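4. Setting up the hand-held gripper for an open day

I wrote this section after our April demo at Drutedlow, when I learned most of it the slow way. It covers the table and the gripper. The arm is in section 5.

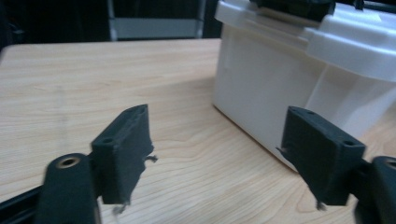
Step 1. Clear a patch of table in front of you and push the storage box off to the right, lid on. You'll want 30 cm of bare wood at least, and more is lovely if you've got it!

Step 2. Look over both finger pads. A bit of fraying at the edges is fine for a demo - I've run ours like that for ages - but swap any pad whose flat inner face is torn.

Step 3. Squeeze and let go a few times. Both fingers should move together and open fully.

Note: Janka Tóth likes to start visitors on the foam blocks, and I've come round to it (they bounce, children love them). Keep anything over 250 g for the staff turn.

Step 4. Hand it over, handle first, and let your visitor try a pick before you start talking.

CAUTION: Keep small fingers out of the gap between the pads. It's only a hand squeeze, but it does nip.

Spare pads are in the Bakier drawer. Tell Ľubica Doležal if you take the last pair.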